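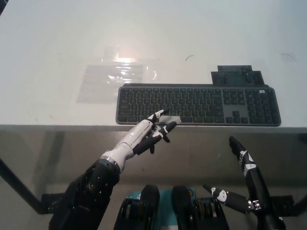
Fig. 1. A full-size keyboard, with the number pad at the far right.

Notes for Session 7: Layouts, Habits, and Why We Type the Way We Do
Writing and Its Tools, Estrella Tapia

Welcome back, everyone! I know the last session ran long (my fault, I could talk about carbon paper all day), so I've tried to keep these notes to the things I'd really like you to hold on to before we get to the discussion.

We left off with the early typewriters and the question of who decided where the letters go. You'll remember that the arrangement we call QWERTY, named for the first six letters of the top row, goes back to the 1870s. The story most of us grew up with is that it was meant to slow typists down so the typebars wouldn't jam. It's a lovely story, and I believed it well into my thirties, but the evidence for it is thin. Some historians think telegraph operators, who needed to write down Morse code quickly, had a good deal to do with it. Please read both accounts in the packet and come with an opinion, even a shaky one.

The Dvorak layout, patented in 1936, put the vowels under the left hand on the home row, along with many of the most common consonants under the right. People who learn it tend to love it, and they will tell you so at dinner. Whether it is much faster is still argued over, and the studies are hard to compare because the typists in them had such different amounts of practice.

A word on the number pad, which a few of you asked about. It comes to us from adding machines, with 7, 8 and 9 along the top. The telephone went the other way and put 1, 2 and 3 up there. If you have ever misdialed after a long afternoon of bookkeeping, you have my sympathy.

Terms to know: home row, touch typing, shift key, dead key, path dependence. The last one is the big one. It means, more or less, that where we end up depends on the choices made along the way, and that going back can cost more than people are willing to pay.

For next time, read the Betancur chapter in the packet, including the footnotes, which are half the fun. Then copy out one paragraph by hand and type the same paragraph, timing yourself both ways. Write me a page on how the two felt, and don't worry about being slow!

Papers can be left in my box in Danstead Hall, room 105. If the door is locked, slide them underneath and I'll find them in the morning.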